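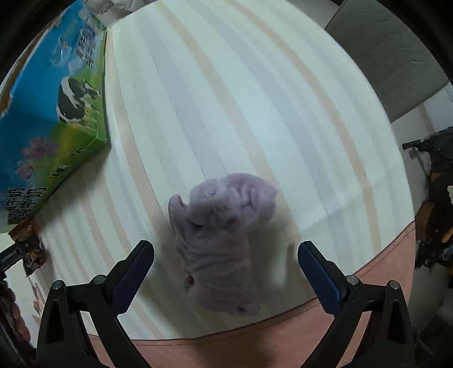 Notebook — Viktória Fekete, Friday, 7.40 am

Went back through the Orwood sprint file before anyone else got in. Coach at Orwood reckons their new running back is the quickest kid in the league and wants us to put our name to it. I don't buy it yet.

The 30 metre times are hand-started, beam-finished. Same mistake we made with the Daston backs in May. A thumb on the button gives away more than the gap between first and fourth on that list. Asked Bogdan Pană to rerun the lot with both beams. He says the ranking won't move. We'll see.

Force plate: peak of 535 on the left leg, units not written down. Whoever filled in the sheet, please write the units down. Right leg is blank. Treating both as missing for now.

Berchtold sent over their sled numbers, 17 players, all of them improved. All of them. I've never tested a squad where everybody got better, so either the turf was changed or the ones who went backwards got left off. Emailed to ask for the full roster — no reply.

Also not convinced by the Drendura vest. It dropped out twice on cuts to the left and the software drew a nice smooth line straight across the gap. Bogdan likes the colour of the graph.

To do:
Retape the start line
Charge beam two (again)
280 grit for the sled runners, the old sheets are useless
Get raw files from Drendura, not the summary

If the kid still comes out on top with clean starts I'll say so in writing. Rerun is after lunch if the wind drops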